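Search this site... Go

Can a Machine Tidy Up Yet? Hanging Up the Keys
Project report by Jawad Ghauri and Mehwish Mirani

When we first sat down in September to pick a topic, we both wanted to answer the question our parents keep asking us - when is a robot going to do the chores? We had read plenty of articles saying it was just around the corner, and plenty of others saying it was decades off, so we thought we would choose one small job that everyone does without thinking and see how hard it looks from up close.

We settled on keys. You come home, you drop them on the nearest surface, and later on somebody (in Mehwish's house it is always her mother) puts them on the hook. It takes a person maybe a second or two, and you can do it while talking on the phone. We called our project Flultar, after a long evening of bad name ideas, and we ran it in an ordinary room with ordinary things in it, because a bare lab bench felt a bit like cheating.
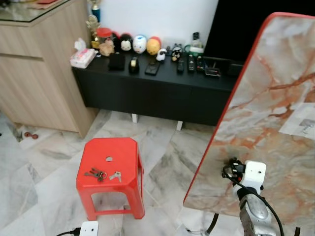

Figure 1. Two sets of keys on the red stool, with the arm at right and the marble-patterned board behind it.

The stool was a good choice for height but it gave us more to think about than we expected. A ring of keys does not have one shape. It slumps into a new pile every time you set it down, and the part you want to grab may be lying flat or tucked underneath. Two sets lying close together are harder still, since the gripper has to take one and leave the other behind. We also had a long talk about whether to clear the remotes and figurines off the low cabinet at the back, and decided to leave them, as no real living room would be cleared for a robot's benefit.

Picking up is only half the chore, of course. The hook is the other half, and to be fair to the machine it is a fussy little target. Ours has a clear, flower-shaped base and a thin wire, and against a busy marble pattern full of rust-colored veins it would be easy to lose. White masking tape around the base makes the spot stand out much better.

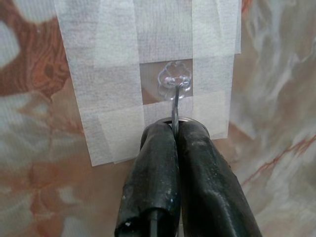 Figure 2. The wire hook between the gripper fingers, with masking tape around the clear base.

We planned 20 practice runs by hand first, just to write down what a person does, and filled 3 pages of notes with things we had never noticed ourselves doing. You tilt the ring. You feel for the wire and slide along it. If you miss, your fingers know before your eyes do.

So, can machines do this chore yet? Our view is that the separate pieces are within reach, but joining them together in a lived-in room is still a big step, and we would not promise anybody's mother a key-hanging robot this year. Next term we would like to compare different hooks, starting with one that has a wider opening, and try a single key before going back to a full ring.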